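Brush-care tips I brought home from the Ansah open day

Two robot arms had been given a calligraphy table for the afternoon, and I came away with more notes for my own brush pot than I ever expected!

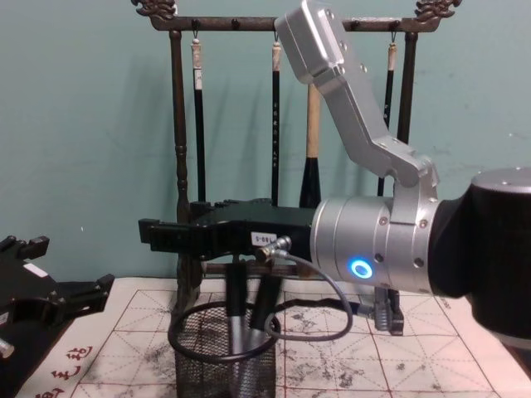 Kofi Amoah wrote to me afterwards that he hangs his brushes head down too, and that giving up the old jam jar cured his bent bristles in one winter. I believe him, having ruined plenty in jars myself.

So, the notes (I was scribbling on the back of my ticket, number 2774, so forgive the order):

Rinse in cool water until it runs clear, and then once more, as there is always a bit of ink hiding up near the handle.

Squeeze gently with a rag and shape the point with your fingers before you hang the brush up.

Practise on cheap gridded paper and let it get as smudgy as it likes. Mine comes in packs of 1000 and goes under the good sheets later on.

Keep any cables well clear of the ink. The chap from Flokar was very firm on this, and it goes for desk lamps at home just as much.

They are opening again in September, and I shall take my sister, who still stands hers in a mug.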